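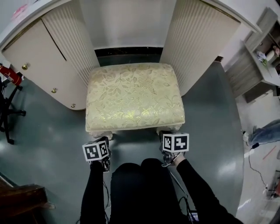 I have been to enough furniture factory open days to know the routine. You get a lanyard, a coffee, a speech about craft, and then a walk past the quietest machines in the building. So when Rullamwood opened its doors in June I went mostly for the upholstery shop, and because a reader had asked me whether their stools and armchairs are worth what they cost. I came back with half an answer.

The plant sits behind a tile warehouse, and the signs run out two turns before you get there. Check-in was at 9:30. We were split into groups and handed foam earplugs and a folder with a price list in it, which I thought was a bit quick off the mark.

Our guide was Waldemar Zieliński, who runs the frame shop. He was good. He didn't read from a card, and when he didn't know something he said so. The frame shop is where I would send anybody who wants to judge a maker, as it's the part the customer never sees again once the fabric goes on. Most of the frames I saw were beech, doweled and glued, with corner blocks screwed in at the seat. I asked to turn one over. He let me. The blocks were tight and the glue lines were clean, though one of the rails had a knot closer to the joint than I would have liked. He looked at it, rubbed it with his thumb and said it would pass. It probably would. I'd still rather have the one next to it.

The brochure says "solid hardwood frames throughout." I asked what throughout meant. The arm panels on the Pruda chair are plywood, it came out, and so is the back. There is nothing wrong with good plywood in an arm panel. It stays flat and holds staples well. But then the brochure should say so, and I told them that. Somebody from sales wrote it down, or wrote something down.

Next was foam and filling. This is where I get grumpy on these tours. We were shown a block of seat foam and invited to press it with our hands, as if that tells anyone anything. A new cushion feels fine. What I want to know is the density, and what the seat is like after five years of a large man watching football on it. Gerd Oltmanns, who buys the foam, gave me the density for the seat cushions without any fuss, and it was a decent number. He was much less keen to talk about the back cushions. Those are fiber fill, and they will go flat, and you will spend your evenings punching them back into shape. The old trick of a zipper on the inner case, so that you can top up the filling yourself, is offered only on the Zakaria sofa. I asked why it wasn't on everything. Cost, he said. A zipper!

The cutting room was loud and fast and we were rushed through it. Patterned fabric gets laid out by hand and plain fabric goes through in stacks. I wanted to see how they match stripes across a seat front, but the table with the striped cloth was at the far end behind a yellow line, and the group behind us was already in the doorway.

Then the upholstery shop, which was worth the drive. Aileen Saludo was covering a small armchair while people stood much too close to her, and she didn't seem to care. She pulled the cloth from the middle of each rail out toward the corners, tacked it lightly, stood back, took out 3 staples and did them again. At the corners she made one pleat where I had expected two. She told me two pleats look tidier on day one, and one wears better on that cloth. I have no way of checking that, but I believed her more than anything in the folder.

A few points for people who are shopping, from her bench and from my own notes:

Run your hand along the bottom edge. You should feel an even line with no lumps of folded cloth.
Look at where the welt cord is joined. The join belongs at the back.
Lift one front leg a few inches. The other front leg should come up almost at once. If it lags, the frame is twisting.
Ask whether the dust cover underneath is stapled or stuck on with hook tape. Stapled lasts longer, tape is easier for repairs. Either is fine with me.

Lunch was soup. There was a talk after it by Mattes Wiegand about how Rullamwood will be making furniture "for generations," with a slide of a tree. I've heard that talk at three other companies, and one of them has since closed. He said they make over 300 pieces a month and have a repair desk. I asked how many pieces came back to it last year. He said he would find out and email me. As of this writing he hasn't.

The repair desk does exist, for what it's worth. It is one bench by the loading door with a sewing machine and a wall of leftover fabric bolts, and Rasha Hijazi has charge of it. She told me they keep cloth from discontinued ranges for as long as there is room on the wall, and after that it goes. So if you buy in a patterned fabric, buy an extra yard or 2 with it and put it in a closet. That advice wasn't in the talk either.

The tour ended in the showroom, naturally. The Fanent footstool is $488. It's a nice footstool. The seams are straight and the legs are bolted into proper threaded plates, so you can swap them. But I could not find $488 in it, even with the open day discount, which applied only if you ordered before you left the building. I don't like that kind of discount and I didn't order.

The small armchair is another matter. I sat in it for a good while and got up without having to rock myself forward, and the frame is the same one I had turned over that morning. If they printed the plywood on the label and put a zipper in the back cushion I would tell people to go and buy it. For now I'd say go and sit in it, tip it up, and ask about the filling.

Parking is free but the lot was full by 10. The second group was still being walked through the frame shop when I left at 3:15.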